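Review: Iltora teleoperation gloves and recording software

Wed 20 April

We bought the Iltora gloves to replace the hand controllers that came with our two-arm setup. The controllers were fine for picking up a block and putting it down. They were not fine for fingers. A trigger gives you open, closed and something in between, and most of what we want to teach needs a thumb doing one thing and the first finger doing another.

The kit is a pair of gloves, two wrist trackers, a base station, a foot pedal and a license for the recording software, Dremby. Setup took an afternoon, most of it spent mounting the base station where the arms don't block it. Each operator has to run a calibration of 13 hand poses. It is dull but it saves to a profile, and you only repeat it if you change glove size.

Control is good. The delay is small enough that you stop thinking about it after the first few tries. Finger tracking is best with the palm facing down. Turn the palm up and the thumb drifts inward, and you have to open your hand flat for a second to bring it back. Wrist tracking has been steady -- I have lost it twice, both times by leaning over the base station.

Our main job is packing and closing cardboard mailers. It is a hard task for gloves with no force feedback, because card bends before you know you are pushing on it. The tabs on the lid are the worst part. You learn to go by eye and to come in slower than feels natural.
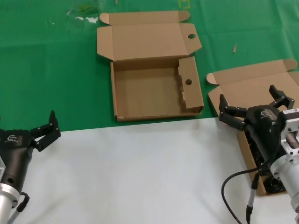
How many demonstrations do you need before the robot can do a task by itself?

It depends on the task, but we plan on 100 clean ones for a simple pick and place and up to 1000 for anything that folds.

Dremby handles the recording. Press the pedal to start, press it again to stop, hold it down to throw the last take away. That last feature matters more than I expected. With the old software I had to take a glove off and find the mouse, so bad takes got kept. The playback view is plain but quick, and you can trim the dead time at either end.

Export is the weak spot. Dremby writes its own format, and the converter drops the camera timestamps unless you tick a box on the second page of settings. We lost a morning's work to that. The box should be ticked by default.

Comfort is fair. The fabric is warm, and after 10 takes in a row I want a break. The left glove's seam rubs at the base of the little finger. Washing is by hand only.

I also tried the Fawzy exoskeleton glove before buying. It has force feedback and is better for anything delicate, but it is heavy and takes two people to put on. For long sessions I would still pick the Iltora. If your work is mostly grasping solid objects, keep your controllers and save the money.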